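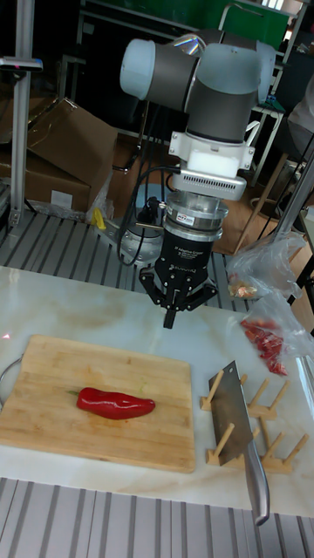
Section 4. Setting Up the Prep Table for a Shift

Welcome to the part of the guide most of you will come back to. Sections 1 through 3 were written mainly for the people who bolted the Duvilov cell down and wired it up, and you may never need to open them again. Section 4 is for everyone who works beside the arm at the Gemthorpe kitchen, whether you have been cutting vegetables for years or started in December.

A few words first about how the work is shared now. The arm takes over the repeated cutting, which on a busy day used to mean hours of standing with a knife in one hand. You still choose the produce, set it out, judge the cut and decide when a batch is good enough to go on to the line. Please don't feel shy about stopping a batch you don't like the look of – your eye for a pepper is the reason you have the job, and the Todow controller has no opinion on the matter.

4.1 Before you start

1. Read the handover note from the last shift. If the note mentions a fault, go to Section 7 and stay there until it is cleared.

2. Press PAUSE on the Todow panel and wait for the steady amber light. The arm holds its position while paused, and it is perfectly normal for the gripper fingers to be open at this point.

3. Wipe the tabletop and dry it well.

4. Set the cutting board on the left part of the table, flat, with nothing underneath it. A stray scrap of stem under one corner is enough to make it rock.

5. Stand the wooden rack to the right of the board. Push down on it gently with your palm; if it slides, dry the table again.

6. Put on the cut-resistant glove and place the knife upright in the rack, between the dowels. Let go of it slowly and make sure it stays put before you take your hand away.

CAUTION: Never hand a knife to the gripper, even when the arm is paused. The arm picks up from the rack and you put down in the rack, and the two of you should never be holding the same knife.

7. Place one pepper on the board, lying on its side, stem to the left. One at a time, please. We know it feels slow when you are used to lining up a whole row!

8. Keep bags of produce at the right side of the table, clear of the rack. Cut and whole pieces go in separate bags, and every bag gets folded closed before the arm moves.

Note: Long peppers with a fairly straight body are the easiest to start with. If you have a very curly one, turn it until it settles by itself, and if it won't settle, save it for hand cutting.

4.2 Starting a batch

1. Take off the glove, step back behind the floor line and check that your neighbors have done the same.

2. Choose the Nakpan recipe for the vegetable you have set out. Peppers are recipe 442, and the larger roots are under 711.

3. Press START once. The arm will go to the rack for the knife before it comes over to the board.

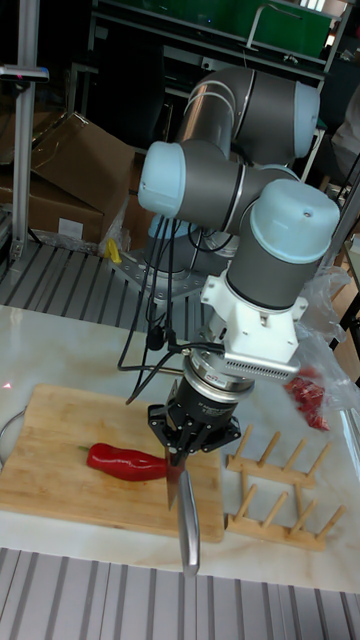 Figure 4-2. Knife in the gripper, pepper on the board.

4. Watch the first cut of every batch all the way through. This is the one moment when we ask you to do nothing else, so leave the labels and the tubs for a minute.

5. If the slices are too thick or the pepper rolls, press PAUSE, wait for the amber light, and choose RETURN KNIFE. Go to the board only when the knife is back in the rack and the panel says so.

CAUTION: The amber light alone does not mean the table is safe to reach over. If the gripper still has the knife, stay behind the line.

4.3 During the shift

The panel counts cuts for you and will ask for a knife change at 3000. You are welcome to change it sooner if the edges of the slices look ragged to you. A short reminder to check the cables appears every 200 cuts; look along the loops beside the arm and see that nothing is caught or rubbing, then press OK.

Two people share each table. One sets out produce and the other watches and packs, and you should trade places at every break – both jobs get tiring in their own way. If you would like a turn on the hand-cutting bench instead, ask your shift lead. The bench is staying, and we would like everyone to keep their knife skills up.

4.4 Leaving the table

1. Finish the pepper on the board, then choose END BATCH.

2. Wait for RETURN KNIFE to complete.

3. Close and label any open bags and move them to the cold room.

4. Write your handover note, including anything that seemed a little odd. For cleaning the gripper, turn to Section 5.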